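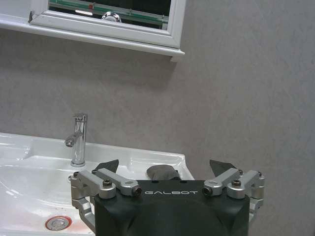
Waschbecken putzen gehört zu den Arbeiten, die man für erledigt hält, bis man sich einmal darüberbeugt. Von der Tür aus glänzt der Rand, die Armatur blitzt, man ist zufrieden mit sich. Dann schaut man zum Stöpsel, und dort sitzt er, der dünne rötlich-orange Ring auf der weißen Keramik, dazu ein paar dunkle Pünktchen und Schmierer am Beckenboden. Mit einem feuchten Lappen und gutem Willen kommt man da selten weit.

Was man braucht:
Zitronensäure als Pulver
Ein weiches Tuch, ein Schwämmchen ohne kratzige Seite
Eine alte Zahnbürste (bitte danach kennzeichnen)
Handschuhe

1. Haare und Krümel mit Küchenpapier aufnehmen. Wer sie in den Abfluss spült, lernt bald den Siphon kennen.

2. Becken mit lauwarmem Wasser und einem Spritzer Spülmittel auswischen, abspülen.

3. Einen gestrichenen Esslöffel Zitronensäure in 100 ml kaltem Wasser auflösen. Küchenpapier tränken und als Kringel um den Stöpsel legen, möglichst ohne das Chrom einzupacken. Nie mit Chlorreiniger kombinieren, auch nicht »nur kurz«.

4. Zehn Minuten warten. Das ist der angenehmste Teil der Anleitung.

5. Papier weg, mit der Zahnbürste am Rand entlang, gründlich nachspülen. Bleibt ein Schatten, noch eine Runde. Scheuerpulver bleibt im Schrank, die Glasur wächst nicht nach.

6. Armatur nur mit Spülmittelwasser abwischen, auch unten am Sockel, und trockenreiben.

Den Spezialreiniger von Gestlow habe ich ebenfalls probiert. Er riecht teurer.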